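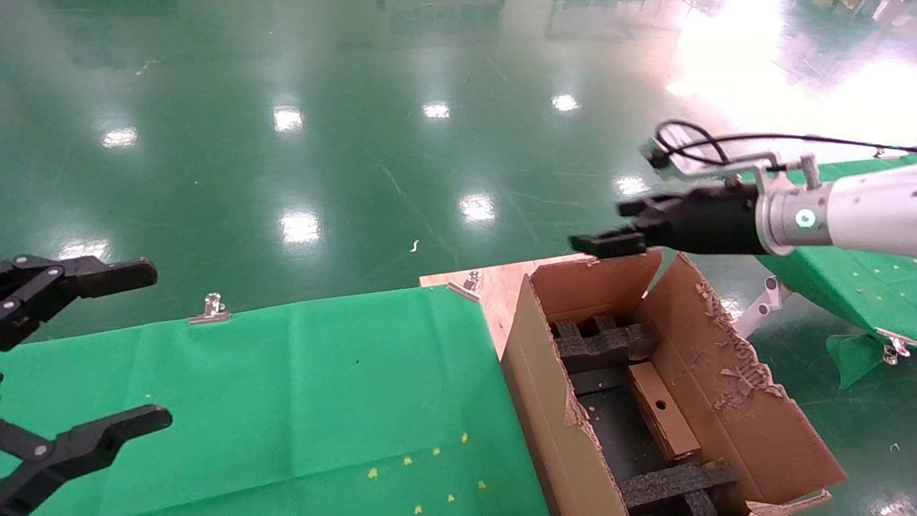 Chapter 8
Boxes, Inserts, and the Packing Table

After you have worked through this chapter you should be able to:
Name the parts of a regular slotted box and say what each one does
Judge whether a used box can go back into service
Choose between loose fill, pads, and a fitted foam insert
Set up a packing table for small items
Key terms: flute, liner, flap, score line, insert, cell, void, return stock

Opening case: The box that went out twice

Vovbridge is a parts distributor that ships small machined and molded goods to repair shops. In September the company began taking back its empty boxes from nearby customers and using them again. Hongmei Zeng, who ran the packing room, expected to save on new board, and she did. She also started to get complaints. Items were arriving with dents on one corner, and always the same corner.

She asked Octavian Pană to open a batch of 70 returned boxes before they were refilled and to write down what he found. Most were sound. In the bad ones the top edge had been torn by whoever opened the box the first time, usually by pulling up a taped flap instead of cutting the tape. The packers had pushed the torn flap down, run a new strip of tape over it, and sent the box out. The tape held to the paper. The paper did not hold to the rest of the board, and the flap gave way under the weight of the next box in the stack.

The foam inside those boxes was fine. Zeng had been ready to order thicker foam for everything, and the order would have cost more than the program saved. What the room needed was a check at the table before the item went in, and a bin for boxes that failed it. We will return to this case in Section 8.5, where you will work out the stacking load for yourself.

8.1 What a box is made of

Corrugated board has at least three layers. Two flat sheets, called liners, are glued to a wavy sheet in the middle, called the medium. The waves are the flutes. Most of the strength of a box in a stack comes from flutes standing upright in the side walls, like a row of very small columns. Anything that bends or crushes those columns takes strength away. A fold across a wall does this. So does water, and so does a tear that runs down from the rim.

A regular slotted box has four side walls, four top flaps, and four bottom flaps. The line where a flap bends away from a wall is the score line. It is pressed into the board at the plant. Every time a flap is opened and closed the score line weakens a little, and a box that has been opened many times will have flaps that hang loose. Loose flaps are a nuisance at the table but do not by themselves mean that the box is finished.

Tears are another matter. When board tears, the liner often peels away from the medium and leaves a ragged edge with soft strips of paper fiber. Tape pressed onto those strips sticks to the fiber and nothing else. Look at the rim of a returned box before you look at anything else.
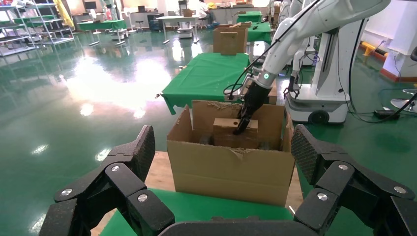
Figure 8.1 An open box with its flaps folded outward and a smaller block inside. Note the ragged rim on the back wall.

A box like the one in Figure 8.1 can still do useful work. It can hold parts between two benches, or sit on a shelf as a tote with the flaps turned out. Whether it should be closed, taped, and stacked is a separate question. Vovbridge now sorts its returned boxes into grades by answering it:

Grade A. No tears. Corners square. Goes back to shipping.
Grade B. Tear in one flap only, not reaching the score line. Goes back to shipping as a top-layer box.
Grade C. Tear reaches the score line or runs along the rim of a wall. In-house use.
Grade D. Wet, crushed, or stained. Baled.

The sorting takes little time once the packer has learned it. Peiyu Dong, who trains new staff in the room, has them run a thumb along all four upper edges with the flaps open. A tear on the inside face can be missed by eye.

8.2 Filling the space

The empty space around an item in a box is called the void. If the void is left open, the item slides and strikes the wall whenever the box is tipped or set down hard. There are three common ways to deal with it.

Loose fill is poured in around the item. It is cheap and suits odd shapes. It also settles during a trip, and a heavy item will work its way down through it.

Pads are sheets of foam, paper, or board placed under, over, and beside the item. They suit flat-sided goods.

A fitted insert is made to the inside measure of the box. One kind is built from foam strips that cross each other and leave square cells between them. The item may stand in a cell, or it may be laid on top of the strips if it is too long for one. Laying an item across a cell insert is acceptable for a short carry. For shipping, the item needs something on top of it too, or it will lift off the foam the first time the box is turned over.

An insert has to match the box. If it is too narrow it shifts to one side and opens a gap along a wall. If it is too wide, packers force it in and the walls bow out. Measure the inside of the box, never the outside, and measure it near the bottom.

8.3 The packing table

The table should be at a height that lets the packer see the floor of the box without leaning. For deep boxes this means a lower table, or a box set on the edge nearest the packer with the front flap folded down out of the way.

Bare tabletops are hard on small items. A cloth cover softens the surface, keeps finished faces from being scratched, and makes small pieces easier to find if the color is well chosen. Plain green is common. The cloth must not move when a box is dragged over it, so it is fastened. Binder clips along the edge of the table are enough and can be taken off when the cloth is washed.

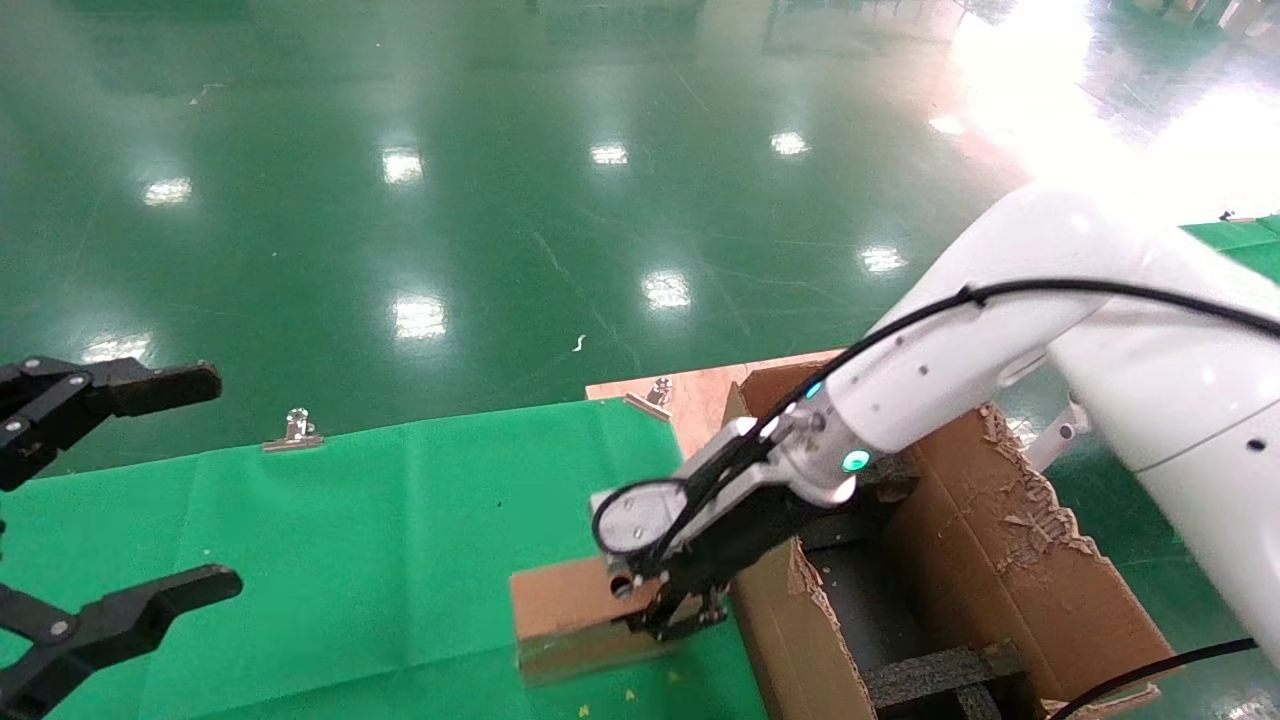 Figure 8.2 A cardboard piece lying on a cloth-covered table beside an open box. Clips grip the cloth and the board at the back.

Keep the item and its box next to each other. In Figure 8.2 there is only a short distance between the two, and no tape, knife, or paperwork lies between them. At Vovbridge a packer may fill 3000 boxes in a season, and a long reach repeated that many times is tiring.

Place the box so that the side you reach over is the lowest. Fold that flap fully down. The other flaps may stand or hang, as long as none of them leans inward over the opening. Check the insert for scraps of torn board before you load; they come off ragged flaps and collect in the foam.

Before you go on

1. Find a used box at home or at work. Open all the top flaps and feel along the rim. Which of the Vovbridge grades would you give it?
2. Why did thicker foam look like a good answer to Zeng, and what would it have left unsolved?
3. Sketch a cell insert for a box of your choice and mark the inside measurements. Keep the sketch. You will need it in Section 8.4.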